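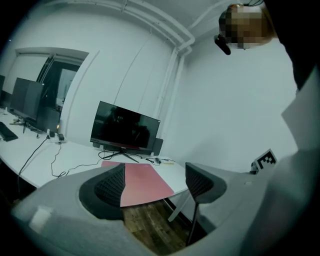

Open Day at Lirkutell: A Whole Afternoon on the House Rules
11th June
Print this page | E-mail this page
Shares 50 | Comments 2

I have been pestering the Lolleo group to visit Lirkutell since last year's meetup, and we finally got our names on the list for the open day! The building is out past the freight yard in Srour, on the side of the river with no coffee, so fill your thermos before you cross the bridge. Parking is around the back and the bell doesn't work. Knock.

Most open days I've been to are built around a robot arm stacking cups while everybody films it on a phone. Lirkutell does have arms, and we did get to see them after the break, but the bulk of the afternoon was about the rules they follow when a person sits down with a pair of hand-held grippers and records demonstrations. I know how that sounds. I took more notes than I have at any trade fair, and I want to get them down while I can still read my handwriting.

Our host was Petro Shevchuk, who runs the recording rooms. He handed out the house rules before we had our coats off: a stapled booklet called Traretik, which is also what they call the whole way of working ("Is that room on Traretik yet?"). It started as a sheet taped to a door. The edition we got was from May, and there were already pencil corrections in Petro's copy.

Before you sit down

The first section of Traretik covers the room, and I liked how short it is. Both grippers get a look over: pads seated properly, fingers opening and closing all the way without sticking, nothing smeared on the lens. The markers get their own line. Those little black-and-white squares have to be flat and clean with no lifted corner, and you're told to check every face you can turn toward you. A marker with a crease in it goes in the trash. You don't tape it down and hope.

Then there's the furniture, and here I learned something. I'd always assumed you want a bare white desk and a bare white wall. Lirkutell's rule is close to the opposite: ordinary rooms stay ordinary. Monitors, power strips, cables and chairs can all stay, as long as they stay put for the whole batch and nothing hangs where a knee or an elbow will catch it. Screens are to be switched off, or else left on one still picture. A policy trained only on bare desks gets very confused by a desk somebody works at, Petro told us, and he had a couple of funny stories about that which I promised to leave out.

People come next. Anyone who might end up in view signs a form first, even if they're just passing through to fetch a charger. Faces get blurred before a recording leaves the building, with no exceptions for staff. One of our group asked what happens if a visitor wanders in without a form. The recording stops and that take is deleted, on the spot, by the person who made it. I think that's a great rule. It puts the decision with whoever is sitting there, so there's no queue of questionable takes waiting for a manager on Monday.

Sitting down and starting

We went into the recording room in pairs. You take your seat, pick up both grippers, and hold them still just short of the desk edge, side by side, tips forward, until the person running the session says go. Traretik calls this "home" and it is fussier than you'd think! Same height on both sides, cubes clear of your sleeves, wrists loose. I had mine drifting apart within a few seconds. Babak Shahbazi, who trains the new operators, stood by and said "left one's sagging" in the kindest possible voice, twice.

What makes home worth the fuss is that every take begins from it and ends at it. If you start one take with your hands halfway to the object and the next with them in your lap, you've recorded two different jobs, and someone downstream has to trim them by hand. Babak spent his first year doing exactly that trimming, and he has opinions.

The chair rule surprised me too. Feet flat, seat near enough to the desk that you never have to lean from the waist, and the spare chairs out of your reach so you aren't bumping them. They changed it after a run of takes where the head view bobbed up and down every time the operator stretched forward. Having tried leaning on purpose (Babak let me), I can say you feel it in your lower back long before you'd notice it in the video.
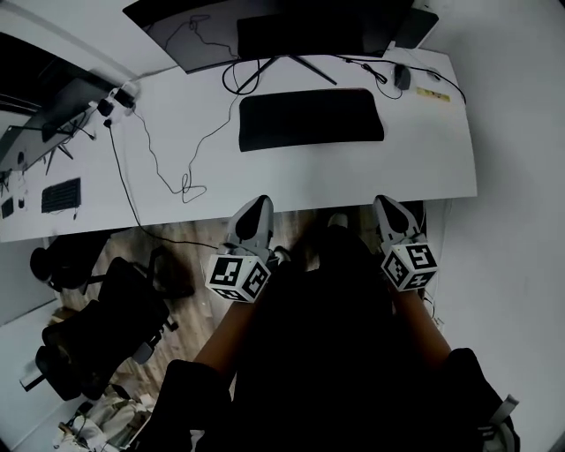
Hands, pace and when to stop

The middle of the booklet is the part I'd photocopy for every hobbyist in our group. I'm paraphrasing, and the order is mine:

- Move at the speed you'd use if you were handing something to a child. Slow motion is as bad as rushing.
- Look at what you're about to touch before you move toward it.
- Open the fingers fully before the approach. Don't open them on the way in.
- If you fumble, finish the motion the way you naturally would, go home, and mark the take as a fumble. Keep it.
- Don't talk to the person across the room during a take.
- Set the grippers down on their pads or in the rack, never on the cubes.

The fumble rule got the longest discussion of the day. A man from a packaging firm felt strongly that mistakes should be thrown out. Petro's answer was that they used to do that and ended up with a robot that had never seen a recovery, so the first time it nudged something sideways it just sat there. Now fumbles are kept, labeled, and counted separately. You don't get a scolding for having them either, and I suspect that matters more than the labeling does. Operators who are afraid of a bad score start hiding things.

There's a hard limit of 50 takes in a sitting, and after every 25 you put both grippers down and get out of the chair. No banking the breaks to leave early. Babak said the limit used to be 200 for a full day with breaks "as needed," and no one ever seemed to need one until their thumbs hurt. I did a grand total of four takes and could already tell which muscle was going to complain. These things aren't heavy, but you are squeezing and holding them up in front of you at the same time, and it's a strange combination if your usual exercise is typing.

My own task was as plain as can be: approach the flat pink thing on the desk, close on the edge, lift, put it back, go home. I closed too early on the first one and got air. Fumble! Marked it, carried on.
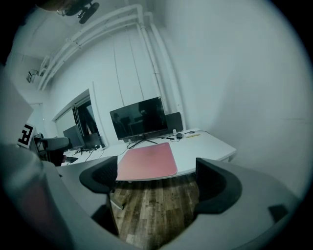

By my third go I'd worked out that I had to bring the gripper in lower than felt natural, nearly at the height of the desktop, and let the fingers do the last bit. Babak nodded at that one, and I'm going to be insufferable about it at the next meetup.

Something else I only understood by doing it: the view from the gripper is very wide. You forget how much of the room comes along for the ride, ceiling and doorway and all. That's where the rule about pockets and desktops comes from. Phones, badges, mail, anything with a name or a number on it gets turned face down or taken out before the batch starts, and the session lead does a slow sweep with the gripper and checks the result for anything readable. It takes a minute. I'd never have thought of doing it at home, and I've been posting clips from my kitchen table for months, so guess who spent the evening going back through them.

After the break

Coffee was decent and the cookies were excellent. Then we saw the arms, behind a painted line on the floor, running a folding job learned from one of the batches. One visitor stepped over the line to get a better look and everything stopped, politely, until he stepped back. Petro didn't say a word about it and just waited. The fence rules are in a separate booklet that we didn't get copies of, though we were told we could ask for one by e-mail.

I did have a couple of grumbles. The booklet has no index, and the page on labeling uses three words for the same thing (take, run, episode) in a single paragraph. I mentioned it and Petro wrote it down. There's also very little on left-handed operators. As far as I could find it's one line, telling you to swap seats with the session lead. Our group has two lefties, and both of them had plenty to say on the drive home.

I'd also love to have seen a check at the end of a batch as well as the start. Babak said it's been argued over and that the next edition may have one: a second look at the markers and pads before the grippers go back in the rack. I hope it gets in.

If you go

The recording room is small, so you'll be split into pairs and there's some standing around in the hallway. Wear sleeves you can push up. Ask to try the home position even if you don't want to do a full take, and ask Babak about trimming. Traretik isn't for sale, but visitors can keep their copy, and mine is coming to the next Lolleo evening with coffee rings on it. I've started a short version for people recording at home with one gripper, and I'd be glad of help with the section on lighting, where all I've got so far is a heading.

Print this page | E-mail this page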